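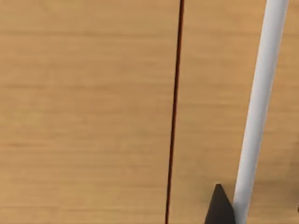

A case for slower claims about simulated success

Valquíria Vasconcelos
Opinion, published 11/04/2025

Laboratories that develop control software for two-armed robots have grown used to announcing progress by means of a single figure. A policy is trained, it is run many times in a simulator, and the share of runs marked as successful is printed at the top of a table. The figure is easy to read and easy to compare. It is also, in the opinion of this writer, asked to carry far more weight than it can bear.

The argument made in these pages is not directed against simulation. The planning group at Karam, to which I belong, could not work without it. A simulated bench can be reset in a moment, and a bad command damages nothing. The concern is with the habits that have formed on top of this convenience, and in particular with the small program at the end of each run that decides whether the task has been done.

Such a program is usually called the success check. In a drawer task it may ask whether the drawer has travelled beyond a set distance. In a placing task it may ask whether an object lies inside a given region. These are sensible questions, but they are narrow ones. A drawer may be opened by a fingertip that has pushed hard into the front panel for several seconds, in a way that no owner of real furniture would accept. The check records a success all the same, and the learning process, which has no other guide, treats that behaviour as worth repeating.

Last September our group reviewed 1,005 recorded runs of a drawer policy, all of which the check had accepted. The review was done by people watching the recordings in full. In 328 of them the reviewers would not have approved the motion for use on hardware. The commonest complaint was prolonged contact between the finger and the cabinet after the drawer had already moved far enough. The second was an arm that finished its work and then came to rest in a posture from which the next task could not easily begin. Neither fault was visible in the published figure, and neither would have been found by adding more runs.

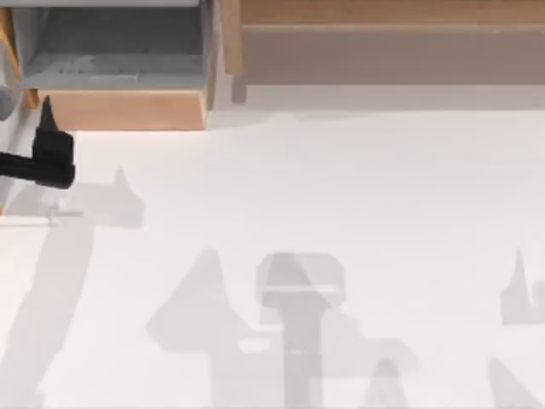
Simulated bench with the drawer open and a gripper to the left of the work area.

The objection most often raised is that the check can simply be made stricter. This is true up to a point, and it should be done. A limit on contact force is easy to add, as is a rule about the final posture. Each new rule, however, is written by a person who has seen one particular fault, and it will say nothing of the faults that person has not seen. My colleague Zuleica Queiroz, who maintains our task library, has come to regard a long list of rules as a warning. In her view, it shows that a task has been patched many times, and it gives new members of staff a confidence in the result that the authors of the rules do not share.

A second objection concerns cost. Watching recordings is slow, and skilled people have other duties. I accept this, but the cost is smaller than is commonly supposed. A sample of 50 accepted runs, chosen at random and watched from beginning to end, can be dealt with in an afternoon. It will not give a precise measure of anything. It will, in most cases, show whether the policy has learned the task or has learned the check. Our own review was much larger than it needed to be, and the main complaints were already plain within the first hour.

There is a further matter, which receives less attention than it should, and that is perception. A simulated camera gives a clean and steady picture. Surfaces are often plain, and the edge of an object is easy to find. Under these conditions a policy may come to depend on details that have little to do with the task. The shadow of an arm upon a pale table is a good example. Where the light is fixed, the shadow tells the policy a great deal about where the arm is and how high it stands. A planner that is meant to reason from joint positions and object shapes may be using the shadow instead, and its designers may not know it until the lamps are changed.

The remedy usually offered is to vary the lighting, the colours and the camera position during training. We do this ourselves, through a tool named Flurix, and I would not advise anyone to stop. Yet variation during training is too often matched by none during testing. When we tested one policy over 3,017 runs with the light moved between runs, its results fell sharply, although lighting had been varied throughout its training. The range of variation had been set by hand two years earlier, and had been left unchanged when the bench was redesigned. The fault lay in a settings file that none of us had thought to read again.

This brings me to tooling, where I believe the greatest gains are to be had. The simulators in common use are good at running tasks and poor at explaining them afterwards. A developer who wishes to know why a certain run was accepted must often open three programs and compare time stamps by eye. Our viewer, Lisard, was built to place the recording, the contact forces and the planner's own stated goal on one page. It is a modest piece of software and no scientific paper will be written about it. It has nonetheless changed more decisions in our group than any new learning method adopted in the same period.

I would therefore put forward some practical requests to those who publish or purchase this kind of work. The success check should be printed in full beside the figure it produces. The settings used to vary the scene should be dated, and the date should be given. A random sample of accepted runs should be released, with the dull ones left in. Where a policy is intended for hardware, the person responsible for that hardware should have watched the sample before any figure is quoted to a customer.

The partners in the Tudach programme have agreed to adopt the first two of these requests for their next round of reports. The release of samples remains under discussion, chiefly on grounds of storage. I hope that it will be settled in favour of release – the recordings are already kept, and the added expense would be slight.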